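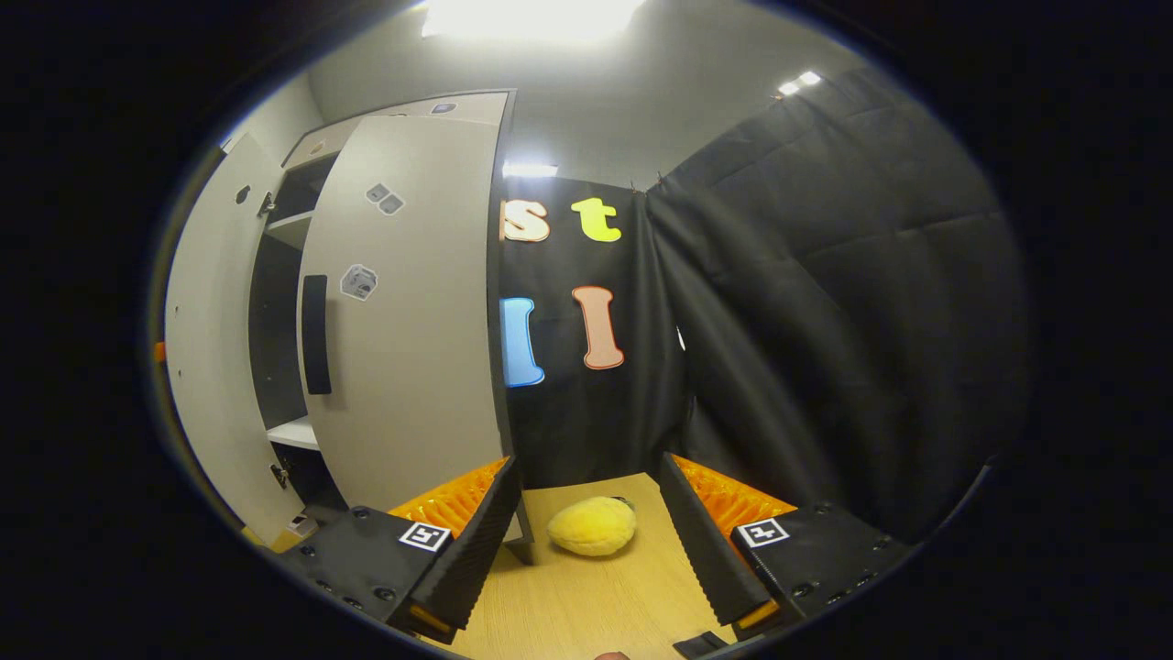

The road to Treloar gives up being paved well before you reach the town, and I loved it from that point on. The dust comes up red behind the car, the fence posts start to lean, and then you come over a low rise and see the chimney. It stands all by itself above the scrub, square at the bottom and round at the top, and for a minute it looks as if the rest of the place must be hiding just behind it. Keep driving. The rest of the place is in pieces, spread along both sides of a dry creek, and it's one of the best afternoons you can spend in this part of the country.

Treloar was a copper town. It had a smelter, a school, two bakeries that reportedly hated each other, and a main street wide enough to turn a team of bullocks. Most of the miners' cottages were built from whatever stone came out of the creek bank, which is why so many walls are still up (the timber houses, meant for the managers, are gone without a trace). You can walk straight into the cottages through the doorways. Look for the fireplaces, because every one is different, and look down too, where bits of blue and white china still work their way out of the dirt after rain. Leave them where they are so the next visitor gets the same thrill.

Copper prices sank, the deep shafts filled with water, and the company that ran the pumps shut them off one March without much warning. Families took their doors and window frames with them when they left. Roofing iron was worth money, so that went as well, and within a couple of years the goats had the school.

From there it's 64 miles north to Mustonbridge, and the country changes completely. The scrub thins out, the sky gets enormous, and the road runs beside an old railroad bed that you can pick out by its long, even bank. Mustonbridge never mined anything. It was a rail stop, put there so the locomotives could take on water, and it grew a hotel, a store and a row of tidy cottages for the track crews. The bridge it was named for crosses a riverbed that I have never seen with water in it. The ironwork is wonderful, though, all rivets and rust, and if you get there at 5 p.m. the low sun throws its shadow halfway across the flat.

The hotel is the building everyone wants to see. The upstairs floor has fallen into the bar, so please admire it from the street, but the front wall still has its arched windows and a faint painted sign promising good beds. Walk around the back for the oven, a big brick dome in surprisingly fine shape. On the far side of the tracks is a small cemetery with an iron fence. Several of the headstones are for children, and it's a quiet walk back to the car after that.

Diesel engines didn't need the water. That was the whole story for Mustonbridge, more or less. Trains that used to stop for half an hour began going through without slowing down, and later the line itself was moved to a shorter route on the other side of the hills.

I almost skipped Nostau, and I'm so glad I didn't! It's a farming settlement, or it was meant to be, laid out in a run of good wet years when people believed wheat would grow anywhere you pointed a plow. Surveyors pegged out streets for a town of thousands. Roughly 30 families came. You can still find a few of the corner stones in the grass, marking intersections where nothing was ever built, and there's a lovely little chapel with its walls complete and swallows nesting along the top of them. Bring lunch and eat it on the chapel steps. The wind in the saltbush is about all you'll hear.

A few practical things. An ordinary car will manage all three towns in dry weather, but the Treloar road turns to glue after a storm, so check with the roadhouse before you set out. Fill up with gas there too, and carry more water than you think you'll want. Phone coverage ends a little past the turnoff and doesn't come back until Mustonbridge. Stay well clear of the fenced shafts at Treloar, and hold on to kids and dogs near the creek bank, where the ground has been undercut.

Late fall is my favorite time, when the mornings are cold and the stone glows until nearly noon. Camping is allowed on the flat below the Mustonbridge bridge.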